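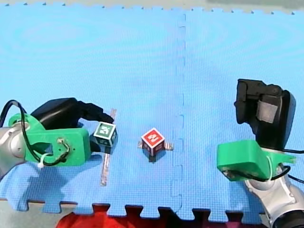
Questions and answers for new members, Bresunau Robot Club

Who can join the club?
Any student of the school, from the first year. You do not need to know programming before you come. We start again each October and you can still enter later in the year.

Do I have to buy something?
No. The arms, the cubes and the mats stay in the club room. The fee is 20 for the whole year and it pays for screws, filament and cables. Please bring your own laptop if you have one.

What is the Lemaire task?
It is our main exercise with two arms. A team must pick cubes from the mat and place them in the order that is written on the task card. The two arms must never touch each other. Each team has 3 attempts, and the best one is kept.

Why do the cubes have signs on them?
The signs are for the vision program, so it can find a cube and know how it is turned. Do not write on them and do not hold them with dirty fingers.

Can we change the green gripper mounts?
Yes, but print your own version and keep the original one. The files are in the shared folder "Rivent". Ask Odette Tanguy before you open a motor housing.

How many people are in a team?
Two or three. Alone is possible for training, but not for the competition.

When is the room open?
From 4 in the afternoon until 6. The last person switches off the power of the arms.

Where is the competition?
In Prandthorpe, in spring. There is place for up to 50 students, so the club sends only the teams who finished the Lemaire task at least one time.

My arm does not move. What must I do?
Press the stop button first, then look if all the cables are well inside. If it still does not move, write the number of the arm on the repair sheet and take another one.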